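Hotel Amenities and Water Use: Do Small Changes in the Room Make Guests Use Less?
Final report, second year hospitality project
Kadir Kılıçarslan

1. Why this topic

Started out wanting to do food waste but two other groups had it already. Water was my second pick. Laundry and showers are the big ones in any small hotel, and most places I asked had never looked at the split between them. They just pay the bill. So the question became: if you change what a guest finds in the room, cards, towels, bottle sizes, does the water number move at all?

The site was the Prallham, a small place near the harbour with a mix of weekend couples and trades staying over on jobs. Manager let me read the meters and gave me the linen sheets from June on condition I didn't bother guests at breakfast. Fair enough.

2. What I did

Two floors, same layout, same age of plumbing. Upper floor got the new setup, lower floor stayed as it was. New setup meant a shorter towel card, one bath towel per person out instead of a stack, and the spare ones in the cupboard with a note saying where they were. Showerheads not touched. I wanted to swap them too but my supervisor said change one sort of thing at a time or you won't know what did it, and he was right.

Linen was counted by the housekeepers on the sheet they already use. I typed it all up in the evenings. In total 937 towels went through the wash over the study period, both floors. Guests were asked to fill in a short form at checkout, I got 115 back. Some were half empty. I kept those in if the towel question was answered and left them out otherwise.

3. Cards and wording

Most of my reading was on this. The older style of card asks guests to "help save the planet" and a lot of people have stopped seeing it, it's like wallpaper. Cards that say what other guests do seem to get a better response in the studies I read, though the effect is smaller in some of the newer ones and I don't think anyone should expect miracles. Tone matters as well. If it sounds like the hotel is saving its own money, people get annoyed.

I wrote three versions and tried them on classmates first. Version one was too long. Version two sounded bossy. Version three was two lines and told you to hang the towel up if you were happy to keep it, and that's what we used.

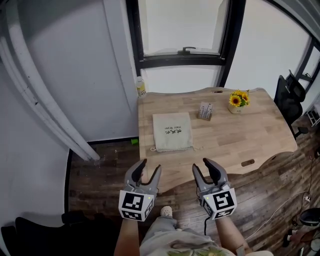 Placement turned out to be half the argument. Housekeeping wanted the card in the bathroom, on the hook, where the decision gets made. The manager wanted it out in the room so it didn't look like nagging. We went with the bathroom. A few guests on the form said they never noticed it, mostly one night stays, and I suspect those people weren't going to reuse a towel anyway as they only needed it the once. Should of split one nighters out from the start.

4. Results

Upper floor used fewer towels per guest night than the lower floor. The gap was clearest on stays of 3 nights or more. On one night stays there was basically nothing in it. That makes sense when you think about it but I hadn't planned for it, so the floor averages hide it a bit.

Water is messier. The laundry meter also covers the kitchen cloths and the staff uniforms, and there was a function in the middle of the study with table linen going through the same machines. I can't pull that out cleanly. The trend was down, I would not put a percentage on it.

Complaints: very few. One guest wanted more towels and couldn't find the cupboard note. One said the card was patronising, no details given. Several liked the spare towels being in the cupboard and not piled on the bed.

5. Problems

- Floors not random. Reception puts the trades on the lower floor so they can get out early without waking people. Different guests, different showers, probably different towels too.
- Housekeepers knew which floor was which. Can't be helped in a place this size.
- My form asked "did you reuse your towel" and people like to say yes to that.
- Lost a few days of counts when the sheet got wet.

6. If I did it again

Separate meter on the laundry, even a cheap clip on one. Swap the floors halfway so each gets both setups. Sort by length of stay from day one. I'd also look at the sheets, not just towels, becuase the load weights on the linen sheets show bedding is the bigger share of the wash and I barely touched it.

Recommendation to the Prallham is to keep the cupboard setup on both floors and to move the cupboard note to eye level. The card can stay, it costs next to nothing to print. Copies of the counts and the blank form are in the appendix, and the manager has asked for a clean version of the spreadsheet, which I still have to send.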